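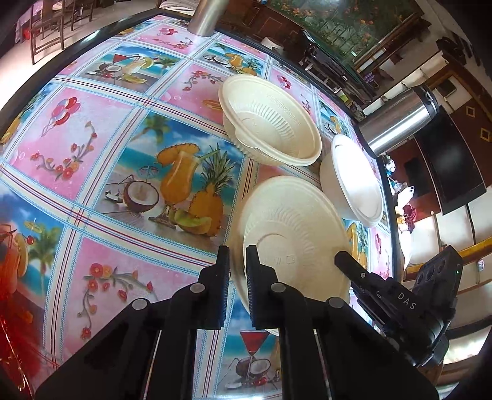
Paired hand grippers at a patterned table with three disposable bowls. Bowl stacking task.

Hand-held gripper pair, two-handed demonstration kit
Whitlock equipment pool, shelf item

What you get: two hand-held grippers with two fingers each and ribbed finger pads, a camera mount for each, a charging lead and the Terdale recording software on a laptop. You squeeze, the fingers close, and the software logs the opening and the motion of each hand along with the video. No robot arm is needed for recording. You do need one to find out whether your recordings were any good, and this is where most loan requests go quiet.

What it's sold on: the Terdale method claims that demonstrations collected by hand in ordinary homes carry over to a robot with little or no extra robot data. We wanted to believe this. We also wanted to see it on something worse than a bare lab bench, so Ilham Pelupessy ran the stacking task for us using thin off-white bowls on a glossy printed cloth.

What we found: training used 155 two-handed demonstrations. On a plain table the arm pair failed to stack all three bowls in only three of 34 trials. That's a good number and it's the one that gets quoted. On the printed cloth we ran 94 trials and got a full stack in 47. Same bowls, same arms, same software version.

The failures were mostly grasps that closed just short of the rim. The easy story is that the fruit and flower print confuses the vision model. Maybe. Glare is another candidate, and so is the bowl itself, which weighs next to nothing and slides when a finger brushes it. A person feels that and corrects without thinking. The kit has no force sensing, so whatever the hand felt never reaches the log. We did not run the cloth without the glare, or heavier bowls on the same cloth, so please don't cite us for a cause.

We'd also be careful with the word "homes." Our demonstrations came from one table. Adding tables may well help, and the Gedwood group says it does, but their write-up counts a bowl as stacked if it touches the one under it. Ours has to stay put when the arms back off.

Before you borrow:
Bring your own objects. The pool does not supply bowls.
Calibrate both grippers together. A pair calibrated separately will drift apart in the log and look fine on video.
Steel containers and other shiny things in view upset the tracking on some passes. We have not worked out which passes.
Report trials, including the ones you stopped early.

Good for: collecting a lot of two-handed motion quickly, teaching, pilot studies.
Not good for: anything where touch matters, or any claim about success rates that you can't check on real arms.

The older Fullholm single gripper is still available and is easier to hold for long sessions. Its files don't open in the current software.

Last updated: December

This site uses cookies to remember your settings. Accept all / Manage choices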